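4.2 Post-match statements and the following fixture

The second part of the analysis concerns what coaches say in the hours after a knockout match and how their clubs perform in the league game that follows. Transcripts of 1083 press conferences were collected from the four leagues in the sample. Interviews of fewer than 100 words were set aside, as they rarely contained more than thanks to supporters and a note on injuries. Each remaining transcript was read by two coders, who marked every remark on surprise, fatigue and the next opponent.

Coaches of lower-ranked clubs that had won after extra time were the group most likely to deny surprise. They were also the group most likely to turn to the next league match without being asked. In the Drumgate transcripts, for example, the coming fixture is raised before the second question in most cases, and the word "important" is attached to it more often than to the cup tie just played.

Figure 3. Motherboard and gripper, close view.
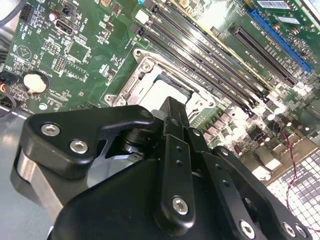
Velimir Begović objected, on reading a draft of this section, that a denial of surprise should not be treated as a sign of confidence, as coaches are advised by their press officers to give that answer whatever they think. The objection is a fair one. The coding scheme records only what was said, and the results should be read as a study of public statements.

With that limit in mind, the link to later results was weak. Clubs whose coaches spoke mainly of the next opponent did not gain more league points than clubs whose coaches spoke mainly of the match just finished. The number of players changed between the two games was a better guide, and it remained so when the 38 matches played under an interim coach were removed.

One pattern deserves further work. Where fatigue was mentioned by the coach and also by a player, the club tended to concede late in the following match. The Plikside and Matić transcripts show this most clearly, although both sets end in October and do not cover the later rounds. Section 4.3 returns to the question using the players' interviews alone.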